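2019년 7월 29일, 공개일 작업 노트

오늘은 Telldale 공개일! 아침부터 사람이 꽤 들어와서 정신이 하나도 없었다. 방문객 등록은 200명에서 마감했고, 나는 시뮬레이션 쪽 데모 자리를 맡았다. 한 번 도는 데 30분씩 잡았는데 질문이 길어져서 매번 밀렸다(다음엔 간격을 좀 더 두자).

Jiltden 장면은 지난주에 벽 색이랑 바닥 반사를 손본 버전으로 돌렸다. 큰 화면에 띄우니까 마룻바닥 광이 생각보다 세다. 그래도 다들 예쁘다고 해줘서 기분은 좋았음 ㅎㅎ

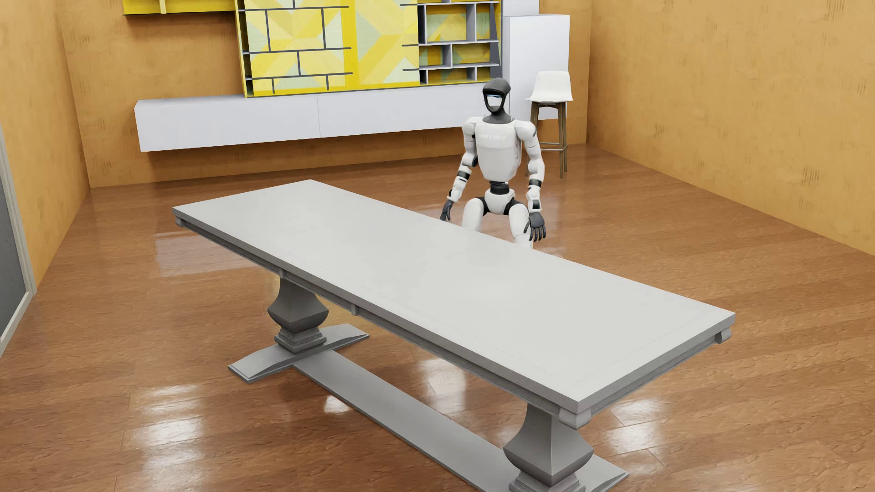

Jiltden 거실 장면. 긴 회색 탁자 뒤에 휴머노이드, 상판은 비어 있음.

제일 많이 받은 질문은 "다리는 왜 굽히고 있어요?"였다. 무릎을 조금 낮춘 자세가 우리 기본값이라고 답했는데, 어떤 초등학생이 의자에 앉히면 안 되냐고 해서 한참 웃었다. 뒤에 스툴도 있으니 한번 해볼 만하다!

할 일: 탁자 다리 충돌 메시 단순화하기. 지금 면이 894개라 572개 밑으로 내려보고 싶다. 손가락이랑 상판 가장자리 간격도 다시 재기. Etach 쪽에 로그 보내는 건 내일 오전에. 11월 공개일 때는 탁자에 컵이라도 하나 올려 두자.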